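Home Docs Hardware Data cards Changelog Contact

Reading time: 3 min

# Hultton Basins: hand-held gripper comparison, outdoor set

Data card, version 2. Last updated Mar 22, 2024.
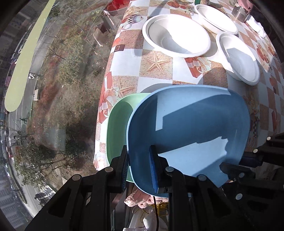 Both grippers on the rim of the blue basin, with the green basin mostly hidden underneath.

## What this is

A set of 189 short demonstrations recorded with two hand-held grippers working as a pair. The tasks are basins, bowls and the sorting and stacking of both. We made it to compare two finger pad types, Mazurek and Pludar, on the kind of thin plastic rim that gave us so much trouble in the indoor set. And we loved making it! Outdoor light is hard on a wrist camera, and these recordings show you every bit of that.

## Why basins

A big basin is a great test object. It's too wide for one gripper to carry level, the wall flexes when you squeeze it, and one finger has to go inside while the other stays out. If the two hands don't agree on height, the far end dips and you see it in the trajectory right away. White bowls in strong sun are the other half of the fun – one side of a bowl can blow out to pure white while the other side sits in shade, and depth estimates near the rim get jumpy.

The printed tablecloth stayed. Starfish, gift boxes and ornaments on checkered squares give the tracker plenty to hold on to, and they also make a nice trap for detectors that like to call a flat print an object.

## Contents

- `episodes/` – 189 folders, one per demonstration
- `calib/` – camera and gripper width calibration, left and right
- `splits/` – 93 episodes for the Mazurek pads, the rest for Pludar
- `notes.csv` – operator remarks, free text, spelling not fixed

Each episode has video from both grippers, 6-DoF poses, finger opening and a success flag set by hand afterward.

## What we noticed so far

Mazurek pads bite early and hold well, but they drag on the way out, so releases are slower. Pludar pads let go cleanly and slip more on a slick rim. For two-handed lifts I'd pick Mazurek any day. For bowls I keep changing my mind, and I'd really like to hear what others find.

Hard shadows inside a basin confused our first segmentation model badly. It split one basin into as many as 2 or 3 objects along the shadow edge. Retraining on 3,000 hand-checked frames helped a lot.

## Known problems

- Poses drift in some of the January episodes. They're tagged `drift` in the notes.
- Left and right clocks were synced once per session, so long sessions can be a few frames off by the end.
- Stacked basins often hide each other. Masks cover visible parts only.
- Backgrounds vary a lot, with street and slope in view past the table edge. Crop if you only care about the tabletop.

## Loading

`python -m trundus.load --set hultton_basins --pads mazurek`

Leave off `--pads` to get both. The Trundus loader needs the calibration folder next to the episodes or it will stop with an error.

## Maintainer

Marama McKinnon. Bug reports are welcome, and so are odd results – those are the ones I enjoy most.

© 2024 Trundus | Contact | Back to top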